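Notebook, garment handling
16/12/2019
Present: Y. Fan, H. Te Moana. Notes: Y. Fan

Second day of the Duvero hand-held gripper review. The loan kit is a pair of grippers, charger and the Jernon logging software, version 182. Jiang want a yes or no on buying before the loan ends. Today was soft goods on a bed, dark red tops for the whole session. Rigid items are written up separately by Shengli Fan.

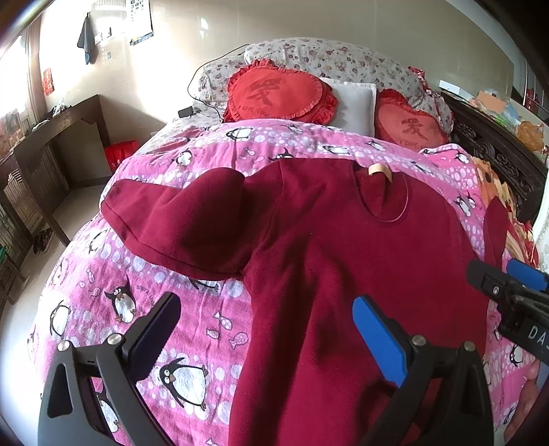 Dark red top on the pink quilt, jaws open.

Jaw opening checked with callipers before we began: 85 mm at the tips, matches the data sheet. Both grippers the same. Trigger travel is long and the last part is stiff. Hemi has smaller hands than I do and had to shift grip to close fully. Raise with Fonarmont, who are handling the loan.

Sleeve pick from flat: approach low, tips parallel to the bed, close slowly. Coming in steeply pushes the cloth ahead of the pads and we end up pinching quilt as well. Same fault on the second gripper, so I put it down to technique.

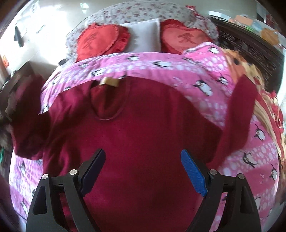
Collar picks are easier than hem picks. The seam gives the pads an edge to catch. Hem needs a second go more often than I would like, and the software files each retry as a new attempt unless the operator holds the trigger past the beep. The manual does not mention this. Attempt counter read 3153 at close, retries included, so do not quote it to Jiang as it stands.

Log rate set to 100 Hz throughout. No dropped files found so far, but only the first folder has been checked.

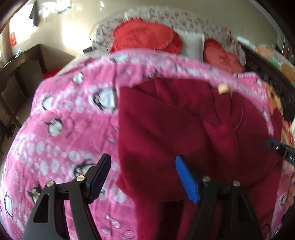

Bunched cloth is still the weak point. Two layers come up together and I cannot feel it through the handle. Tianyou Kong suggests softer pads; Fonarmont list a set, price not given.

To do: ask for pad price and lead time. Check remaining folders. Repeat hem picks with Young-sook Hong as operator.

Recent entries
Duvero kit: unpacking and first charge
Duvero kit: rigid items (S. Fan)
Jernon install notes
Calliper check, May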